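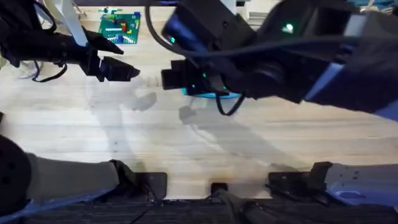

Senum issues revised service procedure for the Stodum two-arm bench cell

BRURSTEAD, May. Senum has published a revised service procedure for the Stodum, its two-arm bench cell for handling small and soft goods. The new procedure covers clamping, cable routing, finger replacement, wrist camera alignment and the handover check that follows any work on the arms. It replaces the commissioning guide and the separate maintenance sheets supplied with earlier cells, and applies to all Stodum cells in service.

The procedure runs to 28 pages and can be followed by a trained operator with ordinary hand tools. Work on the joints, the internal wiring and the power supply is still reserved for Senum engineers.

"Most of the faults we are called out to on this cell are found outside the arm," said Hélder Baptista, service manager at Senum. "A clamp has settled, a cable has been tied too short, or a finger has worn on one side. The old sheets dealt with each of these separately, and they were in some cases being done in the wrong order. The revised document puts them in sequence."

Clamps and mounting

The Stodum arms are fixed side by side along one edge of a table and work towards each other over the top. Any movement at the base is multiplied by the reach of the arm, and the first section of the procedure therefore deals with the mounts.

Clamp screws are to be tightened in two passes, with the arm parked in its folded position for the first and extended over the table for the second. The earlier guide called for a single pass with the arm folded. Senum's service records showed that clamps tightened in this way on softer wooden tops could relax during the first days of use. A witness line is now drawn across each clamp and the table edge after the second pass. If the line has parted at the next inspection, the clamp is to be released completely and refitted. It should not be nipped up in place.

Table tops must be flat along the full length of the clamped edge. Packing pieces are permitted under the lower plate of the clamp only.

Cable routing

The routing of the wrist cables has been rewritten in full. Each wrist carries its own camera and gripper cables, and these must follow the arm through its whole range without pulling on the connectors.

The procedure requires a free loop at the wrist. The loop is set with the wrist rolled to the end of its travel, first one way and then the other, and the tie is closed only when both positions have been tried. A loop that is too short will load the connector at the end of the roll. A loop that is too long can drop low enough to catch on the goods or on the opposite gripper when the arms work close together.

Connectors are to be seated by hand and checked by a light pull on the body of the plug, never on the cable. Cable ties must not be closed over a bend. Where a cable leaves the table it is to be held at the edge, so that a snagged cable does not load the arm.

Fingers

Gripper fingers are the only parts of the cell treated as consumable. They are inspected at 2,000 grip cycles and replaced at 3,000, whatever their condition. The cycle count is held in the cell controller and is reset by the operator once new fingers have been fitted.

Inspection is carried out with the power to the gripper off and the fingers moved by hand. The operator looks for three conditions: wear at the tip, cracking at the root of a rib, and play between the finger and its carrier. Ribbed fingers are to be bent gently inward and released. A finger that does not spring back to its original line is to be replaced, and its partner with it. Fingers are always changed in pairs, and a worn finger must not be run against a new one.

Fasteners on the gripper housing are tightened diagonally. Thread-locking compound is not to be used on the housing screws, which pass into moulded material and can be damaged on removal.

The two-arm hold test

The principal addition to the procedure is a hold test with both arms on the same article. It is carried out after finger replacement, after any collision and after either arm has been unclamped. Senum recommends a soft zipped pouch as the test article. A rigid bar was used previously and has been withdrawn, as a bar can hide a small error between the arms by forcing the fingers into line.

The pouch is taken at one end by each gripper and held clear of the table. The arms then move it through a short fixed path while the controller records the gripper positions and the motor load at both wrists.

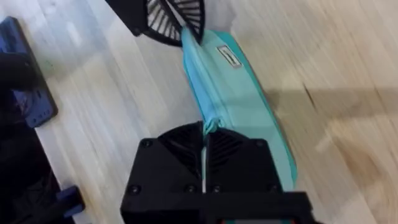
A soft article shows an error in either of two ways. If the arms are set too far apart, the motor load rises on both sides and one end will begin to draw out of the fingers. If they are set too close, the article sags in the middle and swings at each change of direction. Either result sends the operator back to the mounting section, and no correction is to be made in software until the clamps and witness lines have been checked.

The operator is also asked to note how the material gathers at each end. Bunching towards one side of a finger pair is an early sign that the pair is not closing squarely, and it will often appear before there is any change in the recorded load.

"We had customers entering an offset to cure what was a loose clamp," said Nuno Magalhães, who wrote the revised procedure. "The cell would pass, and then a week later the offset was wrong as well. The order of checks in the new document is fixed for that reason. Mechanical first, then cables, then cameras, then software."

Wrist cameras

Camera windows are to be cleaned with a dry lint-free cloth before each alignment. Solvents must not be used. Alignment is made against the printed card supplied with the cell, laid flat on the table top within reach of both arms. Each camera is aligned separately and the two results are then compared on the same card.

Lighting should be the same as that used in normal work. Strong side light throws the shadow of the arms across the table and can move the edges that the camera detects. Where the side light cannot be removed, the procedure gives a method for repeating the alignment with the arms in a second position and rejecting the result if the two do not agree.

The area beneath the grippers is to be cleared before the card is laid. Small items may remain at the far side of the table provided that they lie outside the marked path of both arms.

After a collision

A separate section deals with contact between the two grippers, or between a gripper and the table. The cell stops by itself in either case and will not restart until the fault has been acknowledged.

Operators are instructed not to drive the arms apart under power. The brakes are released one arm at a time with the weight of the arm supported by hand. The fingers are then removed and inspected, the housing is checked for cracks around the screw positions, and the cables are examined along their full length. A connector that has taken any load is to be unplugged, looked at and reseated. The hold test is then run twice, and both sets of results are kept with the cell record.

Trial at Pasaribu

The revised procedure was tried before release at Pasaribu, a contract packer that uses Stodum cells for loading soft cases and small kits of parts. Operators there carried out the complete sequence, from clamp inspection to handover, without a Senum engineer at the bench. The sequence took 41 minutes on a cell that needed new fingers on one arm.

Two changes were made as a result of the trial. The cable section was moved ahead of the finger section, so that the wrist is rolled to its limits only once. The wording on brake release was also shortened and moved to a page of its own, which can be taken out and kept beside the cell.

Availability

The procedure is supplied free of charge to all registered Stodum users and is included with new cells. Printed copies can be ordered from the Senum service desk. Users holding the earlier maintenance sheets should withdraw them once the revised document is received. Cells already in service do not need to be modified, but the hold test requires the current controller software, which can be loaded by the operator.

Finger sets, alignment cards and test pouches are available as separate items. Operator training is held at Brurstead or at the customer's premises by arrangement.

About Senum

Senum designs and builds bench-mounted handling equipment at its works in Brurstead. Its products are used in packing, kitting and light assembly.

Press enquiries: Senum service desk, Brurstead. Technical questions on the procedure should be marked for the attention of Nuno Magalhães.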